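Koltstead has approved a budget line for 2 two-armed robots for its serviced apartments, with delivery planned for April. The units will be assigned to bedroom work, chiefly picking up clothing and clearing beds before linen is changed. The purchase was split from a larger request covering 11 units, which remains on hold.
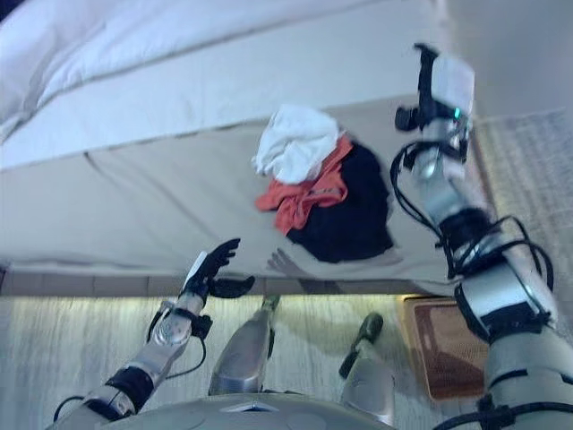 Spare hands and cable sets are budgeted separately, under a service contract with Navaratnam that runs for 18 months. Koltstead expects each unit to log around 200 hours before the first scheduled inspection. Charging points will be installed on the ground floor only, and the cost of electrical work is not included in the approved sum.

A decision on the remaining units will follow the inspection reports. The Manen site is next in line and has been asked to submit floor plans and door widths.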